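第3章 棚と卓上に物を置く

この章で学ぶこと
・食器や小物を、使う場所の近くに置くときの基本
・伏せる、掛ける、重ねるの使い分け
・天板と背面の色柄が、置いた物の見え方に与える影響

前章では台所の動線を扱い、流し、調理台、加熱器の間を人がどう動くかを平面図に描いた。本章では視野をせばめて、一枚の天板や一段の棚の上を考える。動線図の上ではただの四角形だった調理台も、実際にはコップや瓶や鉢が並ぶ場所であり、その並べ方によって使い勝手は大きく変わる。

3.1 よく使う物と、たまに使う物

家庭にある食器をすべて書き出してみると、毎日使う物は意外に限られる。イルトネスの集合住宅で行った実習では、ある世帯の食器棚に49点の食器があり、一週間のうちに一度でも使われた物はその半分に満たなかった。残りは来客用、季節の物、使い道の決まらないまま残っている物であった。

収納を考えるときは、まず使用の頻度で分ける。毎日使う物は腰から目の高さまでの間に、奥行きの浅い場所を選んで置く。棚の奥行きが400ミリメートルあると前後二列に並べたくなるが、後列の物を出すたびに前列を動かすことになる。後列に置くのは、前列の物より背が高く、出し入れの少ない物に限る。

容量もあわせて記録しておく。500ミリリットルの保存瓶と小さな調味料の瓶とでは、必要な棚の高さが違う。棚板の間隔は、いちばん高い物に手の入る余裕を加えて決める。

3.2 伏せる、掛ける、重ねる

脚付きのグラスは、口を上にして置く方法と伏せて置く方法がある。伏せるとほこりが入りにくいが、口の縁に重さがかかる。口を上にすれば縁は傷みにくく、かわりに使う前に一度すすぐ手間がかかる。どちらを選ぶかは、使う間隔と棚の扉の有無で決めるとよい。

持ち手のあるカップは、掛けて収めることができる。マグツリーと呼ばれる台は、一本の支柱から腕が張り出した形をしており、狭い底面でいくつものカップを支える。ただし、片側の腕だけに重いカップを掛けると倒れやすくなる。向かい合う腕に順に掛け、外すときも左右の釣り合いをみる。

鉢や皿は重ねるのが普通である。ガラスの鉢で内側に凹凸のある物は、重ねたときに当たる箇所がかたよることがあり、間に布か紙を一枚はさむ。

3.3 天板と背面

物の見つけやすさには、背景も関係する。白い天板の上では色のついた小物はすぐに目に入る。背面が柄物の場合、透明なガラスや細い針金の器具は輪郭が柄にまぎれやすい。店舗の陳列では以前から知られていることで、ゴヌヴデールの食器店の改装例(章末資料)でも、ガラス器の棚だけは背板を無地に替えている。
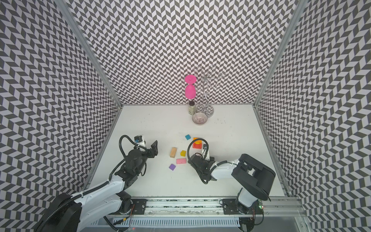

図3-1 白い天板の奥に食器類、手前に色付きの積み木

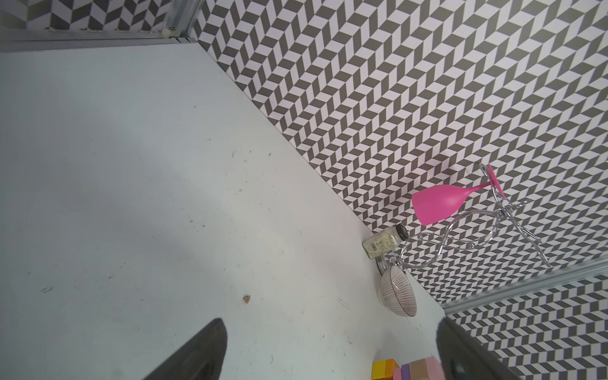 図3-2 白い天板と、山形に連なる柄の壁

天板の材質を選ぶときは、色のほかに手入れのしやすさをみる。つやのない明るい色の面は光の映り込みが少なく、長時間の作業でも目が疲れにくい。一方で、細かな傷や汚れは近くで見るとよくわかる。掃除の後に低い角度から光を当てて点検し、乾いた布で落ちる汚れと、洗剤を使う汚れとを分けて記録する。この記録は第5章の維持管理表で再び使う。

3.4 食器以外の物が混じるとき

実際の卓上には、食器だけが置かれているとは限らない。子どものいる家庭では玩具が、仕事をする人の家では文具が同じ面に出てくる。ここで考えるのは、どこに境目を置くかである。盆を一枚敷く、奥と手前で分ける、時間で分けるなどの方法があり、それぞれ必要な広さと片付けの回数が異なる。割れ物は天板の縁から離し、手前には落ちても割れない物を置くことを原則とする。

準備課題
自宅または実習室の卓を一つ選び、真上から見た配置図を描きなさい。物の名前、おおよその高さ、使う頻度を書き込むこと。同じ卓を翌日の同じ時刻にもう一度描き、位置の変わった物に印をつける。配置図は次節の演習で使用する。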